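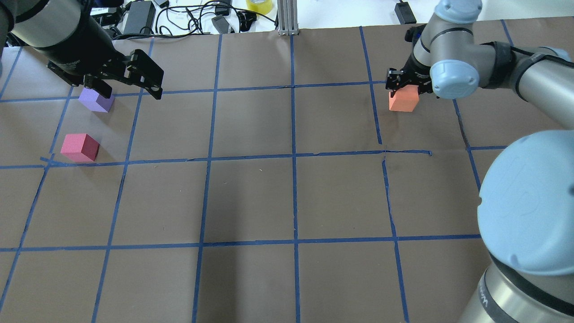 By M. Le Goff

Stovanstead gets its big garden at last

Gardeners in Stovanstead can start picking out their plots in February, and what a list of plots it is! The old freight yard on the Plodovport road will open this spring with 80 beds laid out in straight rows, each with its own water tap close by and a path wide enough for a loaded wheelbarrow.

A bed costs $40 for the whole season, compost included. Anyone living in town can sign up at the library, and renters are just as welcome as homeowners. Beds on the sunny south side will surely go fast – tomato growers, take note.
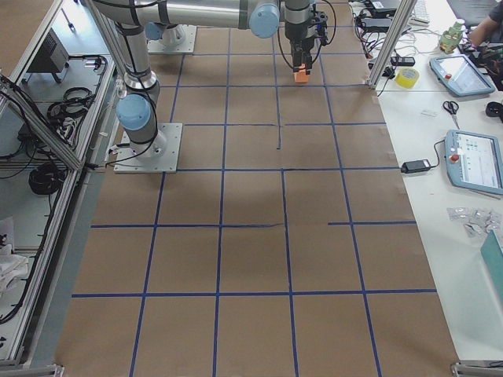

Photo: Wuveck

The best news may be the fruit. A nursery in Plodovport is sending over young apple and plum trees for the north fence, and whatever they bear will be free for anyone to pick. There will also be a shed full of shared tools, a long table for potting, and a patch of wildflowers for the bees.

The town set aside $3000 for seeds and starter plants, so first-timers won't have to spend much to get growing. Beans, squash, kale and sunflowers are already on order, along with a few odd ones such as purple carrots (try them roasted).

Sign-up opens at 9 a.m. at the front desk. Bring something that shows your address, and bring the kids too – there are small beds set aside just for them.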